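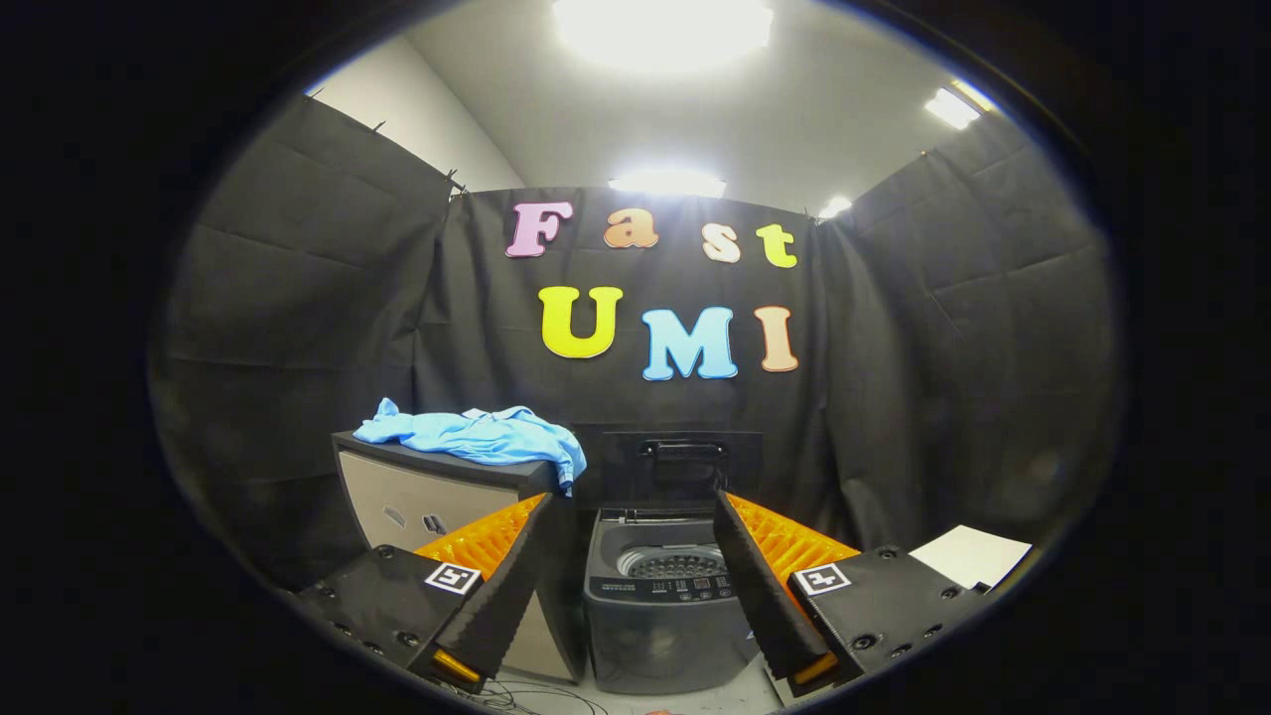 The view from the hand-held gripper in a laundry booth, with the washing machine lid raised and a light blue garment on the cabinet beside it.

Flivum opens laundry booths in Feltosdale to teach robots by hand

Feltosdale, October – Flivum has opened a set of curtained practice booths at its Feltosdale workshop, where people show robots how to do household jobs by doing the jobs themselves with a gripper held in the hand. The first task is loading a top-loading washing machine.

Each person picks up the gripper, takes a garment from the top of the cabinet and lowers it into the drum. A camera on the gripper records the whole thing from just behind the fingers, so the robot later learns from the same view it will have when its own arm is doing the work. There is no robot to drive and very little to learn before starting. Most people are recording within 17 minutes of walking in!

In its opening weeks the workshop has recorded 2,106 demonstrations from 224 people, among them bakers, bus drivers, retired teachers and a good part of the Feltosdale rowing club.

"I've spent years steering robot arms with a joystick, and folding a single towel could take up my whole morning," said Auður Egilsson, who leads the teaching work at Flivum. "Give somebody a gripper and they just get on with it. They shake out a sleeve, they change their grip halfway, they poke the last bit of cloth down with a fingertip. Those little habits are what we want the robot to pick up, and it's a joy to watch them come in."

The gripper's fingers have soft, ridged orange pads on the inside, and a square printed marker sits on the base of each one. The software follows the markers to work out how far the fingers are open at any moment. Fumbled attempts are kept and labelled, as the team wants to study how people recover a dropped sock.

Remote control still has its place. Flivum's partner Halilović, based in Zultudton, will run the trained arm on the same washing machine this winter, with an operator ready to take over from a desk if it gets stuck. Each of those corrections will be added to the training set.

The workshop has 16 booths, and new tasks will include emptying the drum and hanging up shirts. Feltosdale residents aged 18 and over can book a session at the workshop's front desk. Evening places are available until 8.30pm.

Ends

Notes to editors
Press visits to the booths can be arranged through the Flivum press office in Feltosdale. Auður Egilsson is available for interview.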